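Against the Suggested Tip

I bought a bottle of water at a counter in June and a tablet asked me how generous I was feeling. The water had been in a cooler I opened myself. I carried it six steps. The young man behind the register turned the screen toward me, looked politely at the ceiling, and let me choose between 20 percent, a larger number, and a number I associate with weddings.

I tipped, of course. I'm a coward, and there was a woman behind me.

I should say that I have no quarrel with tipping people who bring me things. I waited tables for two summers at a place called Shiferaw, where the coffee came in small cups and the regulars stayed for three hours, and I know what a few folded bills at the end of a shift can do for a person's opinion of humanity. What I object to is the suggestion. A tip used to be a private sum worked out badly in your head. You rounded up if you'd been happy and rounded up a bit less if you hadn't. Now it comes already worked out, in three fat buttons, and the option to do otherwise is printed in the gray they use for side effects.

The old way had its own kind of embarrassment, I'll admit. You sat at the table doing percentages on the back of the receipt while your date pretended to look for her coat. But it was your embarrassment, and you could take it home with you.

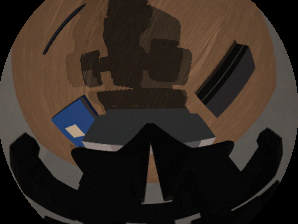

Mekdes Gashaw wrote to me after I complained about this on the radio, and she was not gentle. Her point was that the people who get sentimental about the old way tend to be the ones who used it to leave a dollar. She worked a counter for years with a jar, and the jar paid for bus fare. When the tablet came in, it paid for groceries. If my discomfort buys somebody a bag of oranges, she wrote, I should try being uncomfortable more often.

I've thought about that letter more than I'd like. She's right about the oranges. I still think it is a strange way to run a payroll, to have each customer vote on it in public with a line forming. If the owner of the cooler believes his cashier should earn more, he has a method available to him that doesn't involve me at all.

And it spreads. My dentist's front desk has one. The shop where I got my bicycle chain replaced charged me 70 dollars, labor included and clearly marked as labor, then asked if I wanted to add something for the labor. Last week I ordered a lamp online, spoke to no human being at any point, and was invited to show my appreciation. To whom? I pictured the tip sliding down a chute and landing on a desk somewhere, startling a clerk.

I did once press the gray button. It was at a frozen yogurt place where you pull the lever yourself, add the sprinkles yourself, and put the cup on the scale yourself. I pressed No Tip with what I hoped was a firm and principled finger. The machine asked if I was sure. I have been asked that before deleting photographs and before surgery, and neither time did it feel so personal. I haven't been back, and I liked the yogurt.

So I have a modest proposal for anyone who owns a tablet. Turn it off for a week, raise the price of the water, and pay the kid. I'll grumble about the water. Grumbling about prices is something I know how to do, and I can do it in the car.
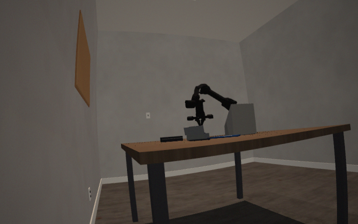
More in Opinion

Leave the Leaf Blower in the Garage, by Kohei Amano
A Kind Word for the Middle Seat, by Irja Rantala
My 421 Unread Messages and I Are Doing Fine, by Obsa Wako
Who Asked for a Louder Movie Theater?, by Þórey Briem
The Potluck Has Too Many Rules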